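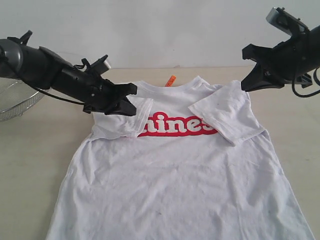
Beide Ärmel liegen schon mal auf der Brust. Immerhin!

Also gut, ihr habt gefragt. Seit meinem Beitrag über den Saugroboter (der mit dem Teppichfransen-Drama) kommt in den Kommentaren ständig dieselbe Frage: Wann nimmt uns endlich eine Maschine die Wäsche ab? Shiuli Pramanik hat sie in ihrer Mail besonders schön gestellt, nämlich mit Blick auf drei Kinder und einen Bügelberg, der bei ihr inzwischen einen eigenen Stuhl hat. Liebe Shiuli, ich habe mich für dich durch sehr viele Videos, Foren und zwei ziemlich trockene Fachartikel gewühlt, und die kurze Antwort lautet: noch nicht. Die lange kommt jetzt.

Warum ausgerechnet ein T-Shirt so schwer ist

Ich hätte ja gewettet, dass Geschirr das größere Problem ist. Geht schließlich kaputt. Aber ein Teller bleibt ein Teller, egal wie man ihn hinlegt. Ein T-Shirt dagegen sieht jedes Mal anders aus, wenn man es auf den Tisch wirft, und sobald man an einer Ecke zieht, bewegt sich der ganze Rest mit. Mein Freund Renji Amano, der beruflich Verpackungsmaschinen einstellt, hat mir das am Küchentisch mit einem Geschirrtuch vorgeführt: einmal fallen lassen, zeigen, wo oben ist. Ich brauchte eine halbe Sekunde. »Und jetzt erklär mir, woran du das gesehen hast«, sagte er. Tja. Konnte ich nicht.

Dazu kommt das Greifen. Wir haben zehn Finger, Fingerkuppen, die spüren, ob wir eine Lage Stoff erwischt haben oder zwei, und dreißig, vierzig Jahre Übung mit zu kleinen Bettbezügen. So ein Zweifingergreifer kneift halt zu. An den Schultern anfassen und die Oberkante straff halten, das klappt, aber unten macht der Stoff trotzdem, was er will — und dann schiebt sich noch eine Falte über den ersten Buchstaben vom Aufdruck. Kenne ich von meinen eigenen Versuchen auf dem Bett, nur dass ich dabei fluche.
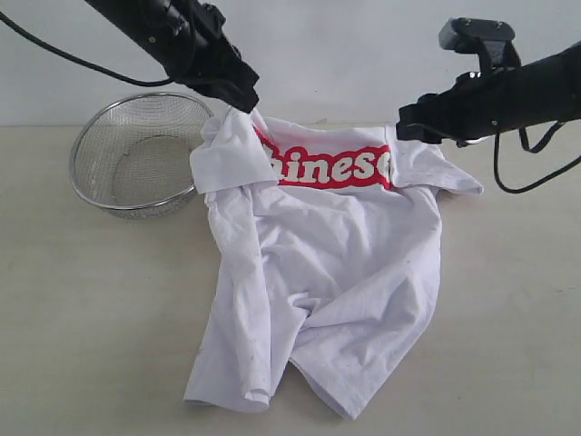 Was es zu kaufen gibt (und was nicht)

Für zu Hause: nichts, was ich euch empfehlen würde. Ich habe eine Weile mit Bamwood geliebäugelt, die hatten so einen Faltschrank angekündigt, oben Shirt einhängen, unten kommt ein Päckchen raus. Klang super! Dann habe ich gelesen, dass man jedes Teil einzeln und glatt einhängen muss. Leute, das IST doch die Arbeit. Wenn ich ein Shirt glatt in der Hand habe, ist es in fünf Sekunden gefaltet.

In Großwäschereien sieht es anders aus. Im Januar durfte ich bei Seidel reinschauen, die machen Hotelwäsche, und dort rauschen Laken und Handtücher durch die Faltanlage, dass einem schwindlig wird. 200 Kopfkissenbezüge, und ich hatte meinen Kaffee noch nicht ausgetrunken. Nur sind das eben 200 gleiche Kopfkissenbezüge. Die Privatwäsche vom Personal, also Shirts, Hosen, ein Strampler mit Druckknöpfen, faltet dort Sachiko Yokoyama von Hand, und zwar in einem Tempo, bei dem ich meine Stoppuhr wieder eingesteckt habe. Ich habe sie gefragt, ob sie sich Sorgen um ihren Job macht. Sie hat nur auf den Korb mit den Socken gezeigt.

Und zu zweit, also mit zwei Armen?

Da tut sich am meisten, finde ich. Ein Arm links, einer rechts, das kommt unserer Art zu falten schon ziemlich nahe, und ich könnte diesen Dingern stundenlang zuschauen. Es hat was Rührendes, wie sie sich von beiden Seiten an so ein zerknautschtes Shirt heranarbeiten. Der Haken ist, dass auf dem Tisch ein einziges Teil liegt. Kein Berg, kein verdrehtes Hosenbein, kein Kater, der sich auf die Unterhemden setzt. Das Herausfischen aus dem Wäschekorb, das Auf-rechts-Drehen und danach das Wegräumen ins richtige Fach (bei uns: Streit) sind alles eigene Aufgaben.
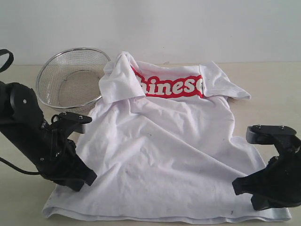
Mein Fazit für euren Bügelberg

Ich gebe der Sache noch 7 Jahre, Renji sagt doppelt so lange, wir haben um ein Abendessen gewettet. Bis dahin falte ich weiter mittwochs vor der Glotze, und zwar nur noch das, was wirklich knittert. Unterhosen werden bei uns seit Neuestem geworfen. Geht wunderbar!

Shiuli, schreib mir doch mal, was der Stuhl inzwischen macht. Und wer von euch schon eine Faltmaschine daheim stehen hat, bitte unbedingt in die Kommentare damit, gern auch mit Gemecker. Nächstes Mal geht es dann um Fensterputzroboter, meiner klebt gerade am Küchenfenster und piept.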